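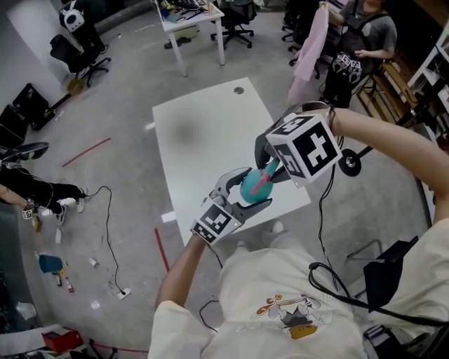

¿De qué color conviene una mesa para un taller donde se hace de todo? Blanca, si se acepta limpiarla a menudo.

La nuestra es rectangular, con un agujero redondo para cables cerca de un borde y una mancha gris tenue en la superficie. La mancha la he frotado con jabón neutro y con goma de borrar. Con la goma se aclaró un poco y ahí lo dejé. Sarahí Sandoval propone bicarbonato, pero en la mesa de Ocampo me dejó mate una esquina y no pienso repetir.

Antes de comprarla miré dos modelos, el Ulla y el Grudar. El Ulla costaba 200 euros y venía sin agujero. El Grudar costaba 187 y lo traía hecho, así que me quedé con él. El pasacables lo uso menos de lo que creía - la regleta blanca sigue en el suelo, con el cable negro cruzando el cemento gris, y en junio quiero llevarlo pegado a la pared. He pedido 100 grapas, que serán demasiadas.

## El suelo

Las líneas de cinta roja se quedan. Una pasa por debajo de la mesa y me sirve de referencia: cuando barro la aparto, y luego la vuelvo a poner encima. La otra va en diagonal por el lado izquierdo y la respeto igual. Para el cemento, escoba primero y fregona muy escurrida después.

## Las estanterías

Hay una de madera y otra blanca, y la blanca es la que más se desordena. Las cosas sueltas acaban ahí, también las redondas, que ruedan si se dejan en la mesa. Para esas compré en Landale unas bandejas con reborde. La tela rosa colgada la bajo para lavarla en frío, sin centrifugar a más de 800 vueltas, y la tiendo a la sombra.

Me falta decidir qué hago con los maletines negros de equipo. De momento pienso en unos ganchos a la altura del hombro, pero antes tengo que medir.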